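Notebook, Wirlow bench, August

Cider vinegar, batch 5, continued from the last page

7:40 a.m. The mother has finally formed! When I lifted the cloth this morning there was a thin skin right across the top of the crock, pale and a bit wrinkled on the window side, and it slid around in one piece when I nudged the crock. Yesterday there were only islands. I had more or less given up on this one after the cold spell and was drafting a sad paragraph in my head, so this is a very good start to the day.

Smell: still some alcohol, but the sharpness comes through clearly now, and there is none of the nail polish note that ruined batch 3. Batch 3, for anyone reading who wasn't here, was the one we sealed too tightly. I'm still annoyed about it.

For the record, the cider going into this batch came from the Belhaj trees, pressed the same afternoon it was picked, fermented dry in the glass carboys and racked once. 200 ml of raw vinegar from batch 2 went in as a starter. Cloth cover, rubber band, shelf above the sink. I wrote "shelf by the door" on the last page and that is wrong, please ignore it. It was by the door for one night and Sandrine moved it because the draft was making the cloth flap.

9:15 a.m. Titration. Phenolphthalein, the new bottle, and the small burette with the stopcock that doesn't drip. First reading looked too good so I ran it again, and the second agreed with it nicely. We are at almost 5 percent acetic, which means it is pretty much table vinegar already, and it still has alcohol left to convert. I ran down the hall to tell Nii, who was on the phone and gave me a thumbs-up.

I should write down how I took the sample, because this is where Kwame Asante and I got different answers last time. I pushed the pipette in along the wall of the crock, under the skin, and drew from the middle depth. He had been drawing from the top, right beneath the mother, and the top always runs ahead. Both are fair numbers, but they aren't the same number, and from now on I'd like us all to use middle depth and say so on the sheet.

Also: rinse the pipette with the sample first and throw that bit away. I forgot on batch 4 and I think that's why the curve has a dent in it.

11:30 a.m. Long talk over coffee about apples. Up to now we have pressed whatever came in the crates, and I'm more and more convinced that the variety matters less than the sugar at pressing. The red eating apples we used for batch 2 gave a thin, slightly dull cider, and yet the vinegar was lovely, round and almost honeyed at the back. The mixed crate with all those hard little bitter ones gave a cider everybody wanted to take home, and then the vinegar tasted like wet cardboard for a month. It did come around eventually. I would love to do a proper side by side: same day, same press, same starter, one crock of red eaters and one of the bitter ones, and stop guessing. 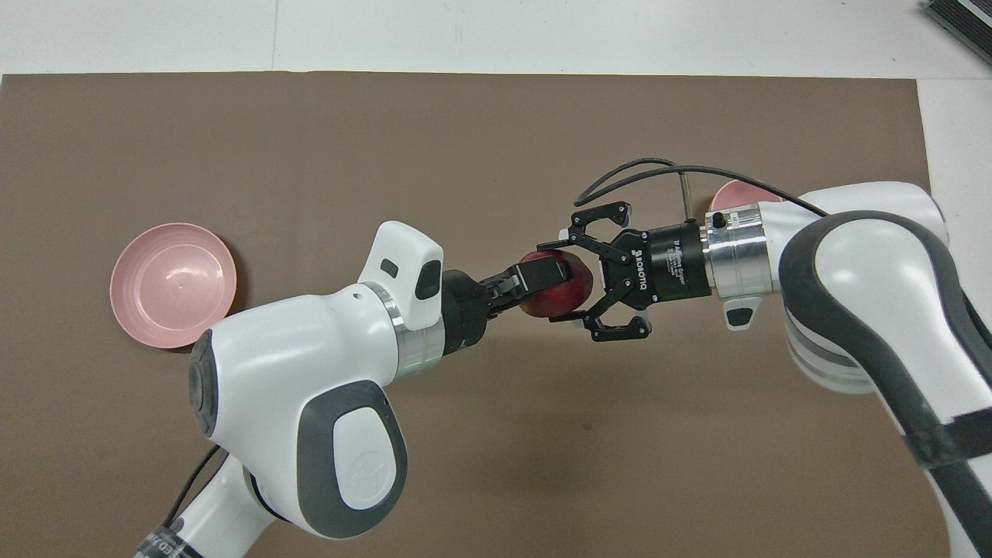

Kwame Amoah doesn't buy the sugar idea. He thinks batch 2 came out round because it sat so long on the mother after it was finished, and that any apple would have gone that way given the same rest. He also said that if we do the side by side, we should bottle half of each crock early and leave the other half alone, otherwise we'll only be testing patience and calling it fruit. Annoyingly good point. So that makes two crocks, each split, and I need to find out if we have enough cloth.

I looked it up in the old notebook and batch 2 did sit, far longer than I remembered. The pages from that stretch are mostly about the leaking press, with one line on the vinegar ("fine, left it"). Thank you, past me, very helpful.

1:50 p.m. Went through the Granico catalog for a bigger crock. There is a straight-sided one with a tap near the base, which I want very badly. Wide mouth, lots of surface for the mother, and you could draw off from below without poking through the skin at all. My worry is the tap. If there's any metal in the thread it will be eaten in no time. I've written to ask. If the answer is no I'll look at the Nurberg ones again, which are narrower but have a plain wooden spigot.

3:20 p.m. Tasting, diluted, in water with a little sugar. Bright, quite green, a tiny bit yeasty at the finish. Bevan Bolger tried it and made a face and then had a second cup. I like it a lot already. It needs time for the edges to settle, and I'm going to try very hard to keep my hands off it.

One thing to watch: there was a fruit fly on the inside of the cloth. Only on the cloth, none on the surface that I could find, but the weave is too open. I doubled it over and put on a tighter band. The cheesecloth in the drawer is no better than what we had; the old cotton dish towel is much finer, so I've washed and boiled it and it can go on tomorrow once it's dry.

To do
Order indicator strips, down to the last few
Label the crock properly, the tape has come off again
Ask at Belhaj when the next crates are ready, and whether they can keep the red ones apart from the bitter ones
Check the burette clamp
Wash carboys (mine, I know)
Titrate again in a week, middle depth, rinse the pipette first

5:05 p.m. Looked under the cloth one more time before leaving. The skin has closed up around the pipette hole.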